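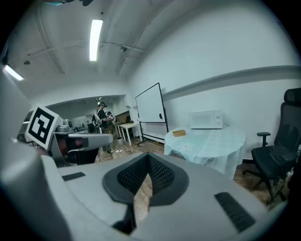 Page last changed: 23/01/2021

A microwave does not need a kitchen. It needs an outlet and something flat that will hold its weight, and a small round table does that job well. I have kept mine this way for 14 months and I would not go back to the counter.

The usual objection is that a round top wastes space behind a square appliance. It does waste a little. What you get back is room at the front and sides to set down a hot bowl, and no corners to catch your hip on.

I also think the cloth is worth having. Narendra Sachdeva, who edits the Rind newsletter, wrote in November that fabric under a microwave is fussy and should go. I disagree. A cloth takes the crumbs and drips, and it comes off for the wash - try that with a tabletop. Keep it clear of the vents, and don't let it hang so low that a foot can drag it.

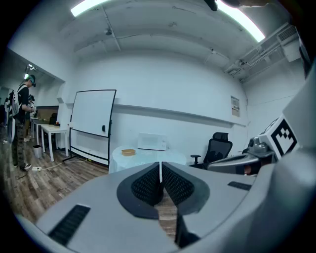

Round table with cover and microwave, office chair to the right.

Leave one small thing next to the microwave and stop there. Once there are 6, the table is a shelf and you will be eating lunch over your keyboard again. A desk chair nearby is fine. Mine gets pulled over for soup most days.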